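How to Set Up a Racing Wheel for Gastholm
By Fidelina Escobar
18th August
14 comments

Gastholm ships with controller defaults, and the game applies those defaults to a wheel the first time it detects one. The result is a car that ignores small steering inputs and then turns sharply past a quarter of the wheel's travel. The steps below replace the defaults with a linear profile. They apply to the PC version after the June patch. Earlier versions store the same values under different menu names.

Before you start

Update the wheel's firmware and close any other program that reads the wheel, including overlay tools. Plug the wheel directly into the computer. Hubs can drop the force feedback signal when the pedals share the same port.

In the driver panel, set rotation to the maximum the wheel allows and turn off the centering spring. Leave overall strength at its default.

Step 1: Create a blank profile

Open Options, then Controls, then Devices. Select the wheel and choose New Profile. Pick Empty from the list. The Copy option carries over the controller deadzone, and the menu gives no sign that it has done so.

Name the profile and save it before changing anything. Gastholm discards unsaved profiles if the device disconnects.

Step 2: Calibrate the axes

Select Calibrate. Turn the wheel fully left, fully right, and back to center. Press each pedal to the floor and release it. The raw value next to each pedal should read 0 at rest and 1000 when pressed. If the brake stops short of 1000, raise its saturation until full pressure reaches the top of the bar.

Set the steering deadzone to 0. Set the throttle and brake deadzones to 2. A value of 3 is acceptable on older pedals that flicker at rest.

Step 3: Set linearity

Steering linearity runs from 0 to 200, with 100 as the straight line. The default is well above that. Set it to 100 and leave it there until you have driven at least one full session.

Step 4: Adjust force feedback

Load the Uibo circuit in Time Trial with the Jeteter coupe. The track has a long flat right-hander after the second split, and the coupe has no driver aids to hide what the wheel is doing.

Drive the corner at a steady speed and watch the feedback meter. If the bar turns red and stays there, lower the gain by small steps until it only touches red over the curbs. Clipping removes detail at the top of the range, so a strong setting can tell you less about grip than a weak one.
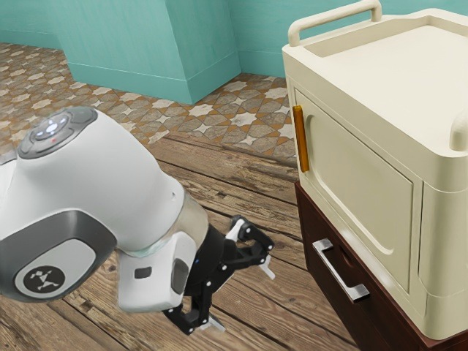 Set Road Effects last. This slider adds vibration that does not come from the tires, and high values cover the change in weight you feel when the front end starts to slide. Start at zero and add only as much as you want.

Step 5: Test and save

Drive the Trimesum hill stage once in each direction. Check that the car tracks straight on the descent with your hands light on the wheel. If it drifts to one side, repeat the calibration in Step 2.

Save the profile again and set it as default for the device. Changes made from the pause menu apply to the current session only.

37 shares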